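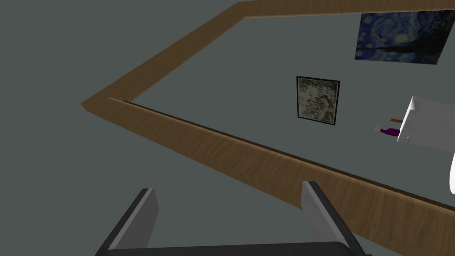 Grimance, run 543. Fingers open, nothing between them, purple bottle still lying over by the white cabinet.

The Bottle That Was Picked Up: a gallery of one fault

Welcome to the May page of the Truserau fault gallery, where we hang our failures on the wall and walk past them with a coffee. Regular visitors will remember the spring exhibition, which was mostly arms parked inside tables. This month's fault is quieter. Nothing crashed, nothing shook itself to bits and no alarm went off, and the absence of an alarm is the whole trouble.

Grimance is our simulated tidying cell. Lolia is the bit of software that decides whether a job has been done. In run 543 the job was to pick up the purple bottle. Lolia's entry for the same moment as the picture reads "object held, confidence high". We have had it printed and stuck to the fridge.

The decor
People always ask about the decor. The Starry Night came with a pack of household bits that Gaétan Fehr loaded when he was testing textures, and the murky picture in the black frame came with it. The wooden border was meant to give the collision checks some corners to worry about. It has never been hit, and we are quite proud of it.

What Lolia thought was going on
Lolia is supposed to ask three things before it says an object is held. Are the fingers closed on something? Is there force at the fingertips? Has the object moved with the hand? In this build, if a reading didn't arrive within 800 milliseconds, Lolia used the last good one. The last good one came from run 542, a flawless pick of the same bottle, and it was never cleared between runs. So Lolia sat down to mark one pupil's homework and gave full marks to the homework of the pupil before.

The arm, told that it was holding a bottle, would then have carried nothing to the drop point with great care, and let go of it gently.

How it was found
Kanchan Mishra was going through stills at ten past four in the afternoon, looking for something else (a flickering shadow, still at large). She sent this one round with the message "where is it holding it?" Gaétan Ouellet replied that it was probably a drawing fault. He has asked for that to be left out of this page.

We went back over the whole batch of 200 runs by eye. In 2 of them Lolia had awarded a pick with the hand empty. The other was a less handsome still, so it hasn't made the wall.

Why it counts as a safety matter
An imaginary bottle is a cheap thing to miss. But the same Lolia build was waiting to go onto the real arm at the Campbell workshop, where "object held" also releases the guard interlock, so that a person can reach in and change the tray. If the arm wrongly believes it has finished picking, the guard opens while the arm may still have business in there. Lorne Robichaud is the person who changes the tray. He was shown the picture and took an immediate interest in software.

The build was pulled the same evening. It had not been run on the real arm, and the guard at Campbell has gone back to opening on a stop signal from the drives, which have no opinions about bottles.

What has been changed
All held readings are now wiped at the start of each run. A late reading counts as no reading, and no reading means the job has failed, however well things were going earlier. The finger check has to agree with the object's own position before a pick is allowed to stand. Lolia may no longer speak to the guard at all, on any site, and the line that let it do so has been taken out altogether, after a short argument over whether to leave it in and switched off.

Annag McIver has also written a test that starts every batch with no bottle in the cell. Lolia is asked if it has picked up the bottle. It failed this test on the first morning and has passed since.

Still open
We don't yet know why the reading was late in the first place. Kanchan suspects the logger, the logger's author (Fehr) suspects the network, and the machine it all runs on has been moved to a cooler shelf on general principles. The flickering shadow is now its own ticket.

If you have run anything on the older Lolia builds, please look through your stills as well as your scores. Send any empty-handed triumphs to Annag, with the run number and the log from the run before it. She would like the good ones by the end of the month for the next page.

Previous: Arms in Tables
Next: to be hung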